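Pistavo P-40 Conductivity Pen: Frequently Asked Questions

Reading time: 2 minutes

What does the P-40 measure?
Electrical conductivity in water, shown in microsiemens per centimeter (µS/cm). The range is 0 to 2000 µS/cm. Readings past the upper limit show as "OL" on the display.

Can it measure seawater?
No. Seawater is far above the range of the pen. Use a meter with a high-range cell.

Does it read pH or chlorine?
No. Conductivity depends on all dissolved ions together and does not identify any one of them.

How do I calibrate it?
Rinse the probe with distilled water and shake off the excess. Pour fresh calibration solution into a clean cup, immerse the probe to the fill line and stir once. Wait for the number to settle, then hold CAL until it blinks. Do not pour used solution back into the bottle.

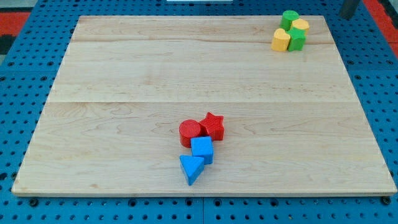

Maple-colored board with shape blocks, on blue pegboard.

How often should I calibrate?
Monthly in normal use, and after every battery change. Pens used in nutrient tanks should be checked weekly.

Why does the reading drift?
The usual causes are air bubbles between the electrodes, scale on the probe, or a sample that is still changing temperature. Tap the pen against the side of the cup to release bubbles. Remove scale by soaking the probe in white vinegar for 9 minutes, then rinse.

Is temperature compensation automatic?
Yes. Values are corrected to 25 °C. This cannot be turned off.

My reading differs from my Pilladetti meter. Which is right?
Test both in the same fresh solution. Also check the units: a TDS meter reports ppm and applies a conversion factor, so its figure will be lower.

Can the probe be replaced?
Yes, order part 568. Units sold before October have a fixed probe and cannot be refitted.

Is the pen waterproof?
The cap end is splash resistant only. Do not immerse past the fill line.

Contact: Pistavo Support, Wolmont | © Pistavo, May 2020 | Back to top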